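Buying the Arm Is the Easy Part: Budgeting for a Bench Automation Cell
Course handout, unit on equipment planning
September 14, 2026
By the course instructor

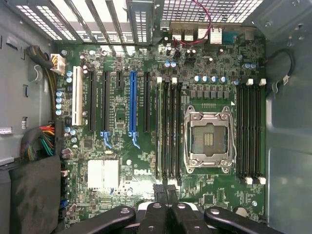
Why does the quote for the arm never match what we end up paying? A reader of last year's version of these notes wrote in with that question, and added that their shop had bought a perfectly good arm and then gone back to the budget holder again and again for things that weren't on the first sheet. I've rebuilt the whole handout around that complaint, so thank you, whoever you are!

Our working case all term is a small cell for desktop computer work: opening up towers, getting a gripper down inside, and handling parts on and around the motherboard. I like this job for teaching because it looks simple on paper and it's full of money questions. Memory slots have little latches at the ends. Some connectors already have cables plugged into them. The case walls come up on both sides, so the fingers you choose have to fit between them and still leave room to turn. Every one of those facts ends up as a line in your budget.

1. Start with the task, then the catalog

I know, I know, the catalog is more fun. But write the task down first, in plain words, one line per motion. "Reach past the side wall." "Open a latch without touching the slot next to it." "Move a cable out of the way." (That last one is the hard one, and people always leave it for later.) When you're finished, put a mark next to any motion that needs a different finger shape or some kind of sensing. Those marks are where your money goes.

For our exercise the cell handles 1,701 towers over the term of the contract. Odd number, yes, and I left it odd on purpose so you can't do it all in your head.

2. The four quotes

You'll be working with these names on the worksheet:

Iltex -- arm and controller
Motiline -- gripper body and fingers
Lucero -- wrist camera, mount and cabling
Turdale -- the site, which wants the cell running in July

Read the quotes for what's missing. The Iltex sheet prices the arm and controller and says nothing about the table it bolts to. Motiline prices one set of fingers. One! You will wear them, bend them or decide you hate them, so plan on spares and at least one redesign. Lucero includes a mount, but check that the camera can still see the fingertips once the gripper is down inside the case. A gripper blocks a good part of its own view in a tight space, and a second camera bought in a panic costs more than one you planned.

3. One-time costs and costs that keep coming

Make two columns and keep them apart. Arm, gripper, camera, table, guarding and setup labor go in the first. Fingers, cables, software renewals, service visits and the hours somebody spends babysitting the thing go in the second.

For the exercise, use $2,000 for the Motiline gripper set and $1,000 for each service visit. Students are forever putting the visits in the one-time column and then feeling great about their totals. Please don't.

Spread the one-time column over 5 years. Your own finance office may want a different period, so ask before you build the sheet and save yourself an evening of retyping.

4. Practice parts

This is my favorite line and it's missing from nearly every first draft. You need machines you're allowed to ruin. Old towers are great for this -- get a mix of board layouts if you can, with slots and sockets in different places, and don't strip them bare. Leave the wiring in. A clean board on a table teaches you very little about working inside a case with a fat bundle of wires coming in from the side.

Budget for storage too. They take up a surprising amount of shelf, and I speak as someone whose office has become the shelf.

5. Timing

Work backward from July. Turdale wants the cell running then, so delivery has to land well ahead of it, and the purchase order earlier still. Ask each supplier for lead time in writing, and ask what happens if one piece shows up late. An arm with no gripper can be set up and tested a little. A gripper with no arm sits in its box. If the money comes in two parts, spend the first on whatever has the longest wait.

For next class

Bring your two columns filled in, your task list with the marks on it, and the cost per tower worked out both with and without spare fingers. Write down one thing you'd cut if the budget dropped and one thing you'd refuse to cut. We'll put them up on the wall and argue about them. Worksheets go in the tray by the door, and please staple them this time!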